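Ledel Tabletop Kit

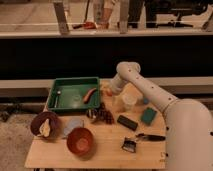 The Ledel Tabletop Kit is a manipulation package sold by Ferncombe, a supplier of automation equipment based in Andstead. It is offered to teaching labs and small research groups that need a single-arm workstation for pick-and-place work with household objects. The kit comprises one arm, a parallel gripper, a control computer and a license for the Ledel task software.

Tasks are written as short text files. Each file names the objects in use, a target such as a tray or bowl, and a time limit. The software ships with 17 sample tasks, among them moving a spoon to a tray and sorting kitchen items from a mixed set. Household objects are not supplied - buyers are expected to provide their own.

Ferncombe sells the kit in two versions. The base version covers setup and remote support for eight months. The extended version adds a second gripper and on-site training, which lasts almost three days.

The Nghiêm plug-in, sold separately, records arm motion during a task and exports it for later playback. Early releases could not pause a recording, a limit removed in version 3.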